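The owner of Meltirell, a mail-order stationery shop in Arnholm, started out packing orders on her kitchen floor. The shop now has four employees and ships notebooks, envelopes and writing paper out of a former bakery on Risano Street.

"I thought the hard part would be choosing the paper," she says. "It was the postage. I lost money on every order I sent that first May."

She raised her prices that summer and dropped the heaviest notebooks. Of the 66 items in her first catalog, 12 are still for sale.

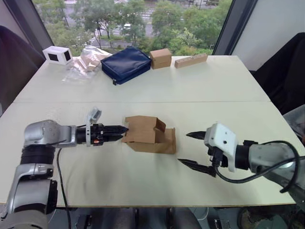

Her brother, who keeps the books, would have cut even more, and he says the colored envelopes still cost too much to stock. She has kept them anyway.

"People come for the envelopes and then they buy the paper," she says. "I can't prove it, but I see the orders."

Most orders are small. A typical customer buys a pad and a pack of envelopes and comes back a few months later. She answers letters by hand on Fridays, and over 20 came in last week.
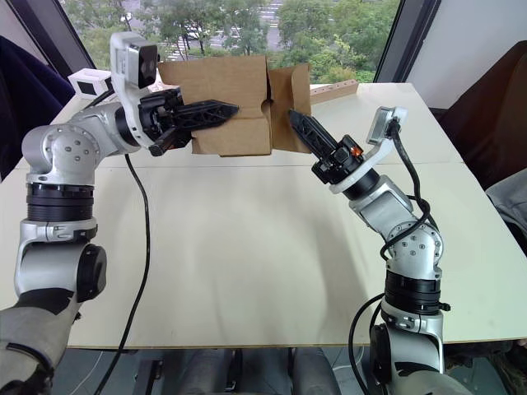
A cardboard box on a pale tabletop.

She has no plans for a store with a counter. Rent downtown is high, and she likes having the afternoons for the catalog, where she writes all the descriptions herself.
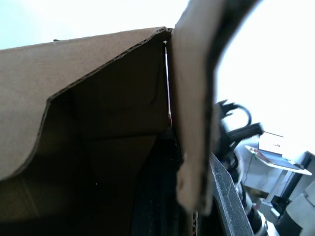
One longtime customer wrote in to ask for the old gray writing pads again, saying the new ones are too thin for a fountain pen. The owner agrees with that complaint.

"We changed mills and the paper got lighter," she says. "I have samples from two others on my desk. We should have the heavier pad back by winter."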